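# Chapter 7: Practising in the Simulator

In Chapter 6 your team wrote its first arm movements on paper. Now you will run them in Koltero, the simulator used for the rest of the course. Each team gets 30 minutes at a workstation, so bring your joint table with you, filled in and checked.

The project for this part of the book is the kitchen task. A hand with slender fingers must approach a small bottle on a worktop, take hold of it and lift it. We begin with the approach.
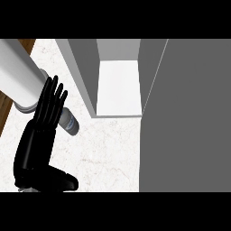 *Figure 7.1. The simulated hand beside the bottle on the marble worktop.*

Before you start, read the notes by Hongmei Bai on page 248. They cover the three settings that student teams most often get wrong: finger spacing, wrist angle and approach speed. Change one setting at a time and write the result in your logbook.

**You will need:** your logbook, the joint table from Chapter 6 and the Stolik start file.

## 7.1 Loading the start file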